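Speaker notes: Why I Keep Rewatching Kivach
Library TV night, December 2019

(Wait for people to sit down. Water. Clicker.)

Hi everybody, thanks for coming out in this weather! I'm going to talk for 20 minutes about a sitcom that most of you have never seen, and then Graham Dobson is going to tell you why I'm wrong about the last season. We've been having this argument since May and I'm bringing it to you because our spouses won't listen any more.

Show of hands, who's seen any of Kivach? Okay. And who's only seen the one with the boat?

(There will be more boat people than you think. Be nice to them.)

So, quick setup. Kivach is a town. It's also the last name of the family who run the only hotel in the town, and the hotel is called Furnival, after a guy who owned it before them and still has a room there. He won't leave. He's in the lease. That's the pilot, basically, and if you don't like old Mr. Furnival coming down to breakfast in his robe and sending back the eggs, you can stop right there and I won't be offended (I will be a little offended).

The show ran 4 seasons and 87 episodes. I've seen all of them at least twice and I've seen "The Long Weekend" so often that my daughter does the voices.

NEXT SLIDE, the family

Start with the mother. Ilse Kivach is my favorite sitcom mom, and I grew up on sitcom moms. She's terrible with money and great with guests, and she lies all the time, cheerfully, to everyone. When she tells the inspector the elevator is "resting" she believes it by the end of the sentence. Then the two sons, who share one good suit. Then cousin Ploltik, who showed up in episode three for a single scene with a suitcase and stayed for the rest of the show.

(Do the suitcase line here. DON'T do the accent. Remember last time.)

What I love about Ploltik is that the writers never give him a big speech. Every other comedy would have a very special episode where the weird cousin cries. He gets one moment, in the kitchen, when the younger son asks if he's homesick and he says "For which one?" and goes back to the potatoes. That's it! I had to pause it and go stand on the porch.

NEXT SLIDE, the rooms

Okay, room numbers. The hotel has three floors and there's a room 554. They never explain it. People go in, people come out, somebody orders soup. Graham has a theory about this and he has promised to keep it under five minutes.

Now the last season. The family sells up and moves to Zallholm, and yes, I know, it's a whole different set and the jokes slow down. I'm going to stick up for it anyway. I think it's brave to let funny people be in a place where they aren't funny yet. Ilse trying her elevator routine on a landlord who just stares at her is painful and I laughed the whole way through.

(Play the clip, the landlord one. Sound check first! If it's dead, skip it and read the scene from the blue folder.)

Hand over to Graham. Sit down. Do not interrupt him.

Leave the closing slide up during questions. 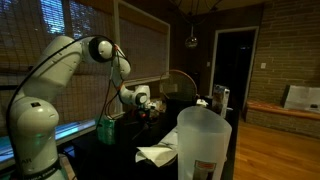 Closing slide: white robot arm over a long black table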